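The Second Life of a Good Coat

In the town of Flelosau, the shop of Yanti Lubis opens at eight in the morning, and in October there is already a line at the door. The people in it carry bags with winter clothes. Some want a zipper replaced, some want a lining, and some come only to ask if a thing can be saved. Mrs. Lubis looks at the cloth against the window before she answers. She does not like to give a price before she has seen the seams.

I came to her with a coat of my mother's, bought at the old Betancur department store, which closed when I was still in school. It had a torn pocket and moth holes under the collar. I expected to hear that it was too late for it. She turned it inside out, put her finger through one of the holes and told me to come back in 15 days.

Clothing repair was an ordinary trade in our region for a long time. On the street behind the market there were once tailors, a button seller and a woman who did only stockings. Then clothes became cheap, and a new shirt cost less than the work to mend an old one. The tailors retired and their children did other things. When Mrs. Lubis rented her shop, the only other repair business left was in Puvia, on the far side of the river.

Now the trade is returning, slowly. Her shop took in 400 pieces in its first year. Last year it took in 4,000, and she has 2 assistants who sit at the back with the machines. The customers are younger than she expected. Many of them buy secondhand and want the thing to fit. 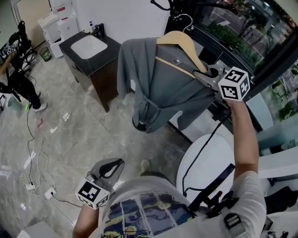

Is it worth repairing a garment that was cheap to begin with?

It depends on the fabric more than on the price. If the cloth is still strong and only a seam or a button has failed, the repair is small and will last. If the cloth has become thin everywhere, a new seam will tear beside the old one.

Ikhsan Manurung learned tailoring from his uncle and now teaches an evening class above the Skollby bakery. His students begin with buttons. He makes them sew the same one on and cut it off again until the thread lies flat, and several people leave after this first evening. Those who stay learn to shorten a hem, and by spring they can change a lining — not quickly, but correctly.

He has one complaint about modern clothes, and he repeats it often. The makers leave too little fabric inside the seams. An old jacket could be let out when its owner gained weight, and taken in again for his son. With many new ones there is nothing to let out.

My mother's coat was ready on the promised day. The pocket was whole, and under the collar I had to search for the places where the holes had been. Mrs. Lubis had also moved one button, without asking me, because she thought it was in the wrong place. She charged nothing for the button.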